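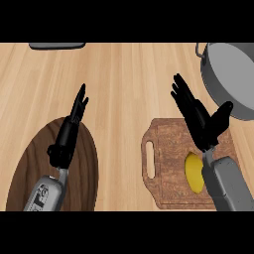

The Lemon Run

Home Stories Serials Submit About

Search stories...

By the time Huệ Triệu got the kettle on, Cukby had been at it all night, and the number on the whiteboard was wrong again.

"It's 3,213," I told her, and rubbed out the old one with my sleeve. "Three thousand, two hundred and thirteen goes at putting a lemon in a pot."

"It's a potato," said Huệ.

We'd been having this argument since July. Whoever built the kitchen had left behind a yellow thing with no name on it, just a mesh and a mass, and Drisik (who paid for the kitchen, and for us, and for the kettle) had written "produce item" in the contract and gone home. I said lemon. Huệ said nobody boils a lemon. I said my nan did, for marmalade, by the bucket, and Huệ said marmalade was not in the contract either.

Anyway, Cukby didn't mind what it was. Cukby was two arms and two hands and a great deal of patience, and it lived entirely on the computer under my desk, in a kitchen with no walls and a very nice table. Pick up the produce item. Put it in the pot. Bring the board to the sink. Wipe down. I loved that kitchen more than my own, which at the time had a possum problem.

"So how many landed?" Huệ asked.

I'd been saving this. I had been sitting on it since six in the morning, eating dry Weet-Bix out of the packet because I couldn't stay still long enough to pour the milk.

"Last hundred," I said. "All of them."

She put the mug down. "All 100?"

"Every one! Watch, watch -"

I ran one for her. Up came the right hand, open, a bit too polite about it, the way it always was, like someone about to pat a strange dog. Down it went. The fingers came round the lemon and the thumb came in last and there was that tiny pause I'd grown so fond of, when it seemed to be asking itself whether this was really happening. Then up, across, over the rim, and let go. It rolled once around the bottom of the pot and sat there.

Huệ leaned in so close her breath fogged the monitor. She is not a person who claps. She clapped.

"Play it again," she said.

I played it eleven more times. Somewhere in there the tea went cold and neither of us cared, because for most of the winter that lemon had gone everywhere but the pot. It had gone off the table. It had gone straight up, once, at a speed I worked out to be faster than a train, due to a mistake of mine with the friction. It had been pressed so hard into the board that it popped out underneath, and we'd had to go looking for it in the infinite dark below the floor, where Huệ swears there were already other lemons.

"Potatoes," she said, when I reminded her.

The real one lived in Fallahi.

Fallahi was the name of the café downstairs, and the Fallahi family had let us bolt a pair of arms to the end of their back bench on the condition that we never, ever used them during the lunch rush. The arms were Gorance, second-hand, grey, and a little stiff in the left wrist on cold mornings. We'd had them six weeks. So far they had wiped one bench (beautifully) and opened a drawer (on the third day, to cheers). They'd also folded a tea towel into a shape that Mrs Fallahi pinned to the wall, where it still is.

We took the new brain down on a memory stick in Huệ's shirt pocket. I know you can send it down the wire. We always walked it down. It felt right to carry it.

Mrs Fallahi was cutting up pumpkin. "Is it going to throw things?" she asked.

"It's very calm now," I said.

"You said that about the towel."

I set the bench up the way Cukby knew it. Chopping board. Big pot, her second-best. Then I went to get the produce item, and here we had a small difficulty, because Huệ had brought a potato and I had brought a lemon, and we'd each hidden ours from the other.

"We do both," said Huệ at last. "Yours first. It has further to fall."

The lunch rush was at noon. It was a bit past ten. I plugged everything in and the arms did their little waking-up shrug, and the hands opened and closed, and I pressed go.

I want to tell you what it's like, because people ask me whether the machines can do the housework yet and I always answer much too fast. In the computer, a lemon is a promise. It weighs what you said it weighs. On Mrs Fallahi's bench it had a waxy skin and a sticker on it, and one end was heavier than the other, and there was a smear of pumpkin on the board that was in nobody's model of anything. And the light came through the back door in a stripe and moved when the tree moved. Cukby had never seen a tree.

The right hand came up, open and polite. It stopped above the board.

It stayed there.

"Is it broken?" whispered Mrs Fallahi.

"It's looking," I whispered back. I don't know why we were whispering.

Down it went. The fingers closed and the lemon skidded, just a thumb's width, on the pumpkin. In July that would have been the end of it - the hand would've carried on with the lift, holding a fistful of air, and dropped the air very tenderly into the pot. We had hours of that. Proud as anything, carrying nothing.

This time it opened up again. It shuffled over. It had another go, lower, with the side of the thumb against the board, a grip I had never once seen it use upstairs, and I grabbed Huệ's arm hard enough that she mentioned it later.

Up came the lemon. Across. Over the rim.

It made a sound! I'd watched thousands of these and I had never heard one land. It went *donk*, a lovely fat donk, and then a little rumble as it rolled, and I found I was crying a bit on a bag of onions.

"Hm," said Mrs Fallahi. She looked in the pot. "How long was that?"

Huệ checked. "Fourteen seconds for the grasp. Around 2 minutes all up, with the looking."

"I could've done the whole crate."

"You could," I said. "You absolutely could! But it fixed it, did you see? It slipped and it fixed it."

She thought about this while she wiped her knife. She had two sons and I think she'd seen them both learn to carry a plate. "It did fix it," she said. "All right. Do the potato."

The potato did not go well. It was a big knobbly one with dirt still in the eyes, and Cukby got hold of it by a knob and lifted, and had it a good way up before it swung like a church bell and went on the floor. The hand went on to the pot. It opened above it, very tenderly.

"Oh, mate," said Huệ, to the hand.

"There it is," I said. "So it knows when it slips on the board but not when it slips in the air."

"It's not feeling the weight go."

"Or it's feeling it and doesn't think that matters."

She already had her pen out. She was writing on the back of a Fallahi order pad, fast, in that tiny handwriting, and I was picking up the potato and turning it over, looking for the place where the fingers had been. There was a clean patch on either side of the knob. I thought, we could make knobbly ones. We could make a hundred kinds of knobbly. We could put pumpkin on the board.

"We could take the load off the wrist reading," Huệ said, not looking up. "And make it drop them on purpose. Half the night, just dropping."

"And pots in different spots."

"And a moving light."

"A tree," I said. "I want to put in a tree."

Mrs Fallahi had fished the lemon out of her second-best pot and cut it in half, and was squeezing it over the pumpkin. She pointed the empty half at us.

"It can wipe down before you go," she said. "It's good at that."

So Cukby wiped down. Left hand on the cloth, long slow strokes, right out to the edge and back, with the stiff wrist hardly complaining at all. It got the pumpkin. It missed a pip. Huệ went back for the pip, and for the memory stick, and I ran up the stairs two at a time to see whether the thing upstairs would let me plant anything.

Filed under: short fiction, kitchens

Shares 14 Comments 2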